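How do you choose a hand for a robot?

30/09/2020
By Kristine Belmonte
11 comments | 13 shares

Your hand can do lots of jobs. It can hold a pencil, squeeze a sponge and lift a heavy bag. Most robot hands can only do a few of these things well, so engineers have to test them.

A robot's hand is called a gripper. Some grippers have two fingers that close like tweezers. Some have soft fingers that bend around things. Others use suction, like the end of a vacuum cleaner.

At the Lumbao workshop, Marites Mercado tests grippers to see which ones are good at taking things out of bins. Each gripper gets the same objects to pick up – a sock, a spoon and a tennis ball. If one gripper had easy objects and another had hard ones, the test would not be fair.

So far her team has written down 1,488 tries. A try counts as a pass if the object is lifted out and put down in the right place. If it is dropped, the try is a fail.

Socks are easy for a narrow gripper, which can pinch a fold of cloth. Tennis balls are harder. They roll away when they are touched on one side.

The arm matters too. A long arm can reach the far corner of a bin, but it needs more room to turn. When two arms work at the same table, they must not bump into each other.

Try it at home: pick up 3 different objects with kitchen tongs, then with two spoons. Which was better for each one?

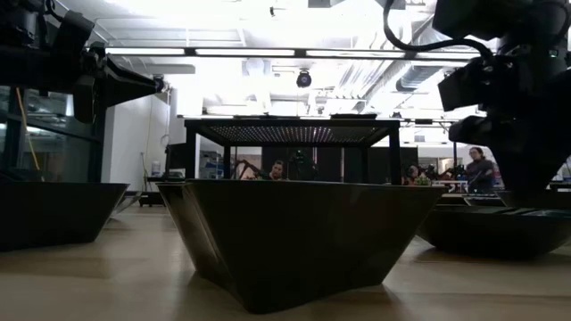
Two robot arms and three bins at the test table.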